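Search the manual
Type a word or part number

2026-03-26
By Sanaa Bennani

Section 2. Setting Up Your Etilov Bread Box

Welcome, and thank you for bringing an Etilov into your kitchen! A bit of patience at the start pays off for years, so pour yourself a coffee and read this section through once before you begin — it won't take long.

1. Wash the lid and the tray in warm water with a little dish soap, and let them dry completely.

2. Choose a spot away from the stove and out of direct sun. Leave 2 inches behind the box so the lid can swing all the way up.

3. Slide the tray in with the raised lip facing you. It should sit flat and stop with a soft click.

Note: The tray holds a loaf up to 16 inches long. Longer loaves are happier cut in half.
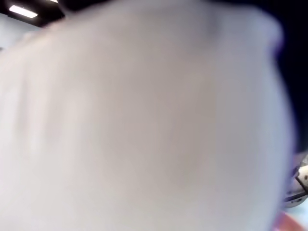

Marta wrote to us in January that her crusts went soft overnight until she opened the side vent halfway, and she has left it there ever since. We think that's a fine place to start, especially in a damp kitchen.

4. Set the vent to the halfway mark. After a couple of loaves, open it a little more for crusty bread or close it for soft sandwich bread.

5. Let fresh bread cool all the way before it goes in, however good it smells.

Caution: Don't put the lid in the dishwasher. The hinge pins can work loose.

We use cookies to remember your settings. Accept / Manage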